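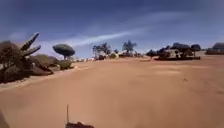
1. Drive base. Ekrem Ateş reported on the rover built in the Homum workshop. The antenna stands upright on its mount at the front of the view, and Gönül Yurt asked for it to go further back. Agreed. 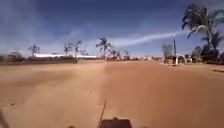 Item 2: open sand, palms and utility pole from the rover.

2. Range. Radio link to be logged at 40 m, then at the far end of the plot. Ea Riis to bring the Edska receiver.
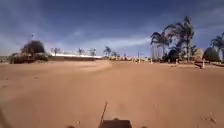 3. Battery. The Godinho pack measured 2,710 mAh against 3,510 on the label — Nesrin Kaplan to retest at a lower load.

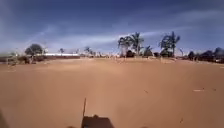 4. Wheel hubs. Spare set to be printed by April. Closed at 19:47.

Contact: Homum workshop desk | Back to top

Related items
Trullasik motor driver notes
Minutes, March
Parts list, rover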